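Notebook, shared arm bench
April 17, 2023
Open day prep and the visit itself

Writing this up while it's still fresh and while my feet still hurt. The visitors from Jekalano came through in the morning, then the open day crowd after lunch, so two very different audiences for the same pair of arms. I'm putting both in one entry because I kept mixing them up when I tried to separate them.

Before the doors opened

Got in early and brought the bench up in the usual order: power, both arms to rest, grippers open and closed a few times, then cameras. The right arm complained about its wrist on the first try and was fine on the second (same thing it did before the Szilágyi demo, so I wrote down the time and left it alone). The Kuminel build we showed is 1255. I know there's a newer one. I didn't want to be the person who updates on the morning of an open day, and I'd make the same choice again!

I put the grocery props out around the edges and kept the middle free for the two grippers. Last August we had everything bunched up in the center and the arms spent half their time going around things. With the bin pushed toward the back right corner, cabbage and eggplant and all, the right arm can reach over the front of it and still get to the middle.

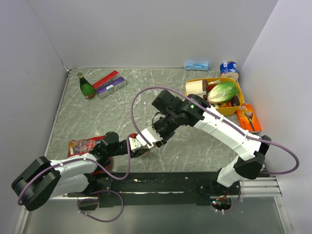
Handover from one arm to the other was first on the list for the Jekalano people, because their own line is all single arm and they wanted to see how we deal with the moment when both sides have hold of the same thing. My explanation was a bit of a ramble. The short version, for next time: the receiving side closes first, we wait until both report a grip, and only then does the giving side let go. The wait is a setting, and we had it at 2 seconds. It feels like forever when six people are leaning over your shoulder, but I'd rather have a long pause than an item on the floor.

They asked good questions. How do we line up the two bases (they share a rail, so we measure once and check it now and then). What do we do about cables (leave a lot of slack, and watch them during the big sweeping moves). Whether small things are harder than big things – yes, very much so, there's just so little room for two sets of fingers. One of them wanted to know if we'd tried soft finger pads from Mallmont. We haven't. I said I'd look into it, so this line is me reminding myself to look into it.

After lunch

The open day crowd was louder and a lot more fun. Mostly families, plus a group of students who stayed at the rail for ages and wanted to see the code. We ran 56 attempts over the afternoon, which is more than I thought we'd get through with all the stopping to talk. I've put the tallies in the shared sheet, so I won't repeat them here. What I do want to get down is what people asked for, because it was hardly ever what we had planned to show.

Everybody wanted the bottle! I'd figured the kids would go for the candy, and they did ask whether they could eat it, but what they wanted to see the arms do was open a drink. So I gave up on the printed schedule and we did bottle work for most of the afternoon.

Notes on that, for whoever runs it next:

1. Lay the bottle on its side with the cap toward the right arm's fingers. Standing it up looks nicer for the audience but the left arm then has to come in over the top, and its elbow blocks everyone's view.

2. Left arm takes the body first. Let it settle before you bring the other one in. I rushed this on the first few and the bottle rolled a little each time, so the cap wasn't where the right arm thought it was.

3. Come at the cap with the fingers wide and close slowly, one on either side. Watch the wrist view for this part and ignore the overhead one. From above it can look centered when it's well off to one side. 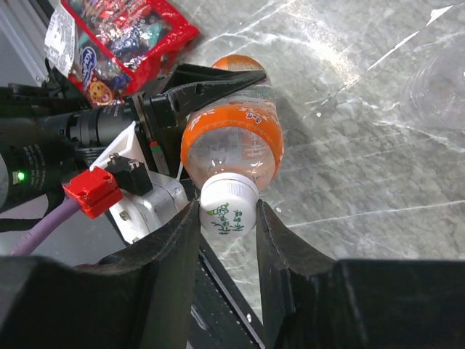 4. Turn in short steps and let go between them. The wrist only goes so far, and a long twist will walk the left grip along the bottle. We settled on 7 short turns for the demo. A few visitors counted them out loud with us, so if you change the number, warn people.

5. If the left grip slips, stop and start over from step 2. Don't try to save it. I tried to save it twice in front of an audience and I don't recommend the feeling.

Things to fix or ask about

The wrist fault on the right arm at first power-up. Twice now on demo days, so I'd like somebody with more patience than me to go through the logs.

The stage lights in the hall put a bright glare on the marble top and it shows in the wrist view. We worked around it by moving the bottle a bit. A matte sheet might be better, though then all our old recordings won't match. Open to opinions.

The sign on the door still has the old project name on it. Several people asked me what it stood for and I gave at least two different answers.

Jekalano want a copy of the handover settings. Fine by me, but I'd like to clean up the comments in that file before it leaves the building. Some of them were written very late at night.

Bench is powered down, both arms at rest. The props are back in their crate except the cabbage, which I took home.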